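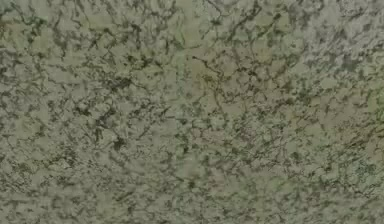
Home Issues Authors Submit

4.2 Use of the degree in later postings

The records office at Rultus gave us 2669 posting entries for officers who had finished a graduate course in electrical or mechanical engineering. An entry lists the ship or shore unit, the billet code and the length of the tour. It does not say what the officer did from day to day, so we coded each billet by hand as technical, mixed or command.

Most first postings after the degree were technical. By the third posting the balance had moved toward command, and the technical billets that remained were mostly at the Uzor yard. Officers with a mechanical degree stayed in technical work longer than those with an electrical degree. We had expected the reverse - the electrical course is the longer one and carries a service obligation.
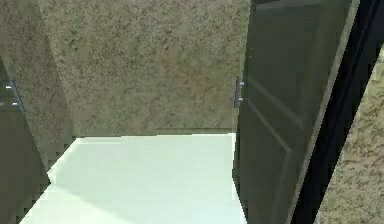 Billet codes changed once during the period, in August of the year the two fleet commands merged. Entries from before the change were matched to the new codes with the table issued by the personnel branch. Where an old code matched more than one new code, we used the lower grade.

4.3 Interviews

We interviewed 22 officers, all of them past their third posting. Most said the coursework itself faded quickly. What they kept using was the habit of reading a test report closely and asking how a figure had been reached. Two had served as program managers for the Flekier refit and said they could question the contractor's power estimates without calling in outside help.
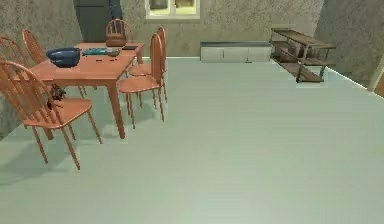 Figure 3. Dining table and chairs, computer rendering. Source: Fanditz

Several officers raised the timing of the course. Those sent early came back junior to the people whose work they were meant to check. Those sent late had little time left in technical billets - one had a single tour at Uzor before taking command of a patrol vessel. We return to this point in Section 5.

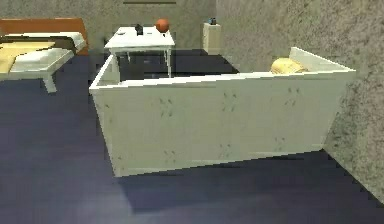
Shamim Awan
Research associate, officer education

The interview notes were coded separately by Fabian Brunner, and differences were settled by going back to the recordings.

Filed under: Naval Education, Careers
3 comments | 22 shares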